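What the second cell will cost

September 16, 2018

Rhona Chisholm asked for a budget by the end of the month, so I have been adding up what we spent on the first cell at Gedolness. The arm is leased. The small things are what I got wrong in August.

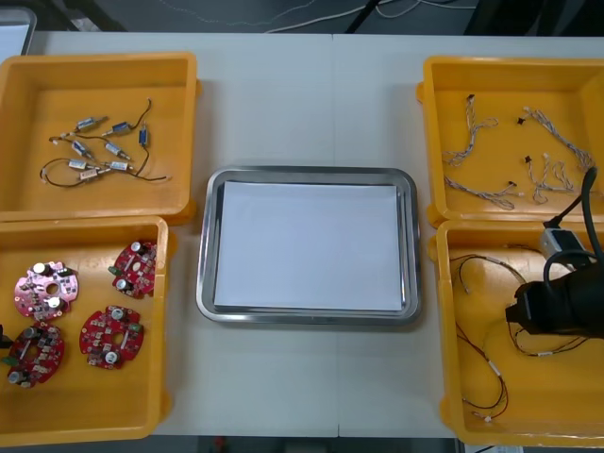
Yellow bins for parts, steel tray in the middle.

Bins and trays came to 148 pounds. I had put down 21, which was silly. Spare wire leads should have their own line -- I had lumped them in with the boards.

Fixtures are harder to price. Leblanc quoted 763 for a set of sprung pins on posts, Drirneck wanted more than 2000. I am leaning towards Leblanc, but delivery is slow.

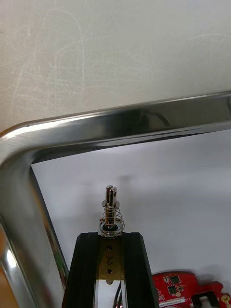 Post number 2, with a red board beside it.

Still to price: cable clips and a second tray.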